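Jihad Atallah
@jihadatallah_media
2022-10-25

1/ The Kaltdale mayoral debate ran 90 minutes last night. I sat through all of it and then I read the coverage, and I'd like to know whether the rest of the press was watching the same thing. A thread on the Sandwich Story, sorry in advance.

2/ For anyone with better things to do: Councilman Leandro Mateos was filmed in September eating a sandwich with a knife and fork at a diner on Osagie Street. The clip is 9 seconds long. It has now been the top item on the local evening news four times.

3/ First day, the story was that he did it. Fine, slow news day. Second day, the story was that people were talking about it. By the end of the week it was "questions continue to follow the Mateos campaign." Which questions? Asked by whom? The reporter was the one asking!

4/ Meanwhile the city is about to sign a water billing contract with Wernex that runs for 21 years. Twenty-one. Kids who aren't born yet will be old enough to drink and still paying a Wernex invoice. I found one article on it, behind the high school football scores.

5/ I don't know if the contract is bad. That's sort of my point. I've read what the city put online and there's a whole section on rate adjustments that says "see attachment," and the attachment isn't attached. I emailed. I got an auto-reply thanking me for my interest in parks. 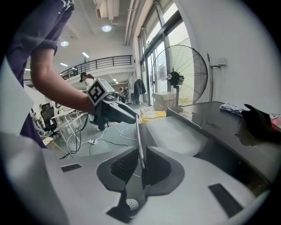 6/ Back to the debate. The moderator's opening question, with a live audience and a sitting mayor on stage, was whether the candidates could "have a little fun" and say how they eat a sandwich. All three answered. It took eleven posts' worth of my patience and I'm only allowed so many.

7/ Mateos had a joke ready, obviously. His people have been selling fork-and-knife buttons for weeks. So when a columnist tells me he's been "dogged" by this, I have to wonder. He looks pretty happy being dogged. He's raised money off it.

8/ The mayor had a joke ready too. She pulled a wrapped sub out from under the lectern. Big laugh. That was the photo on every site this morning. It's a good photo. It's also a photo of someone who then skipped the question on bus cuts and didn't get a follow-up.

9/ I timed what I could from the replay. Water contract: under two minutes, and most of that was the moderator reading the question. Bus cuts: a bit longer. Sandwich, plus callbacks to the sandwich, plus the closing statement that mentioned the sandwich: longer than both together.

10/ "But people click on it." Do they, though? One station posted that its clip had 1,555 shares and treated that like a poll. I scrolled the replies for a good while. A big chunk were people asking why it was news. Those count as engagement too, funny how that works.

11/ Somebody's going to tell me it's harmless, lighten up. I like dumb stuff. I have watched the video of the deputy clerk falling into the fountain more times than I'll admit. What bugs me is when the dumb stuff gets the reporter, the camera crew and the follow-up call, and the contract gets a press release pasted in whole.

12/ And it was pasted. Put the Wernex release next to the story on the news site. Same first three paragraphs, same quote, same typo in "infrastructure." The byline says staff. I'd be curious which staff.

13/ Then there's Grornent, the firm that did the "independent review" of the deal. Every outlet used the word independent. I haven't seen one say who paid for the review. Maybe the answer is boring and the city paid for it out of the normal budget. Great, print that.

14/ Replying to a couple of you. No, I'm not working for Mateos. I've written plenty about his parking plan and he doesn't return my calls. No, I'm not working for the mayor either, she doesn't return them faster.
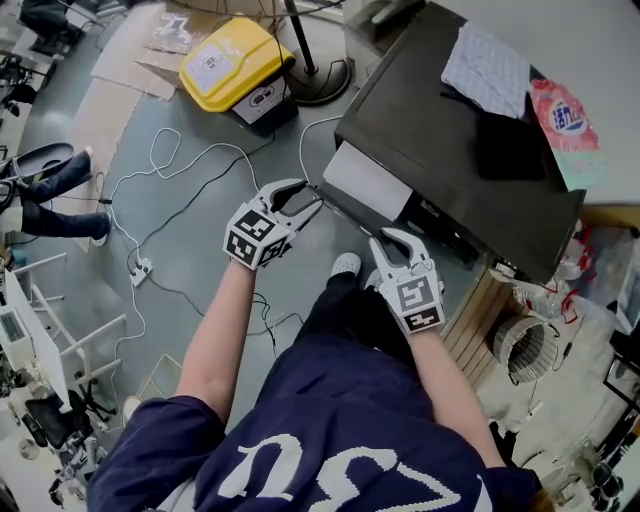 Two grippers and a black cabinet in a cluttered workspace.

15/ @ someone who asked what I'd have opened with: "What will the average household pay for water in year one and in year ten, and where can people read that?" It's not clever. Takes a few seconds to say. Any of the three could have answered or visibly not answered, and either one is news.

16/ A friend on an assignment desk tells me the problem is staffing, that there's one person covering city hall plus courts plus weather on weekends. I believe that. I have a harder time with it when four people got sent to the diner to re-create the lunch.

17/ Yes, that happened. They ordered the same sandwich. There was a graphic. They interviewed the waitress, who said he tipped fine and asked whether they were going to order anything else, because it was the lunch rush. Best interview of the whole campaign.

18/ The council vote on the contract is on the consent agenda, meaning it goes through in a bundle with the sidewalk repairs unless a member pulls it out. I've asked all the council offices if anyone plans to. Two said they'd check. Mateos's office sent me a link to the buttons.

19/ If the missing attachment turns up I'll post the whole thing here, unedited. If you work in the billing office and happen to have a copy, my messages are open. Please stop sending me sandwich pictures.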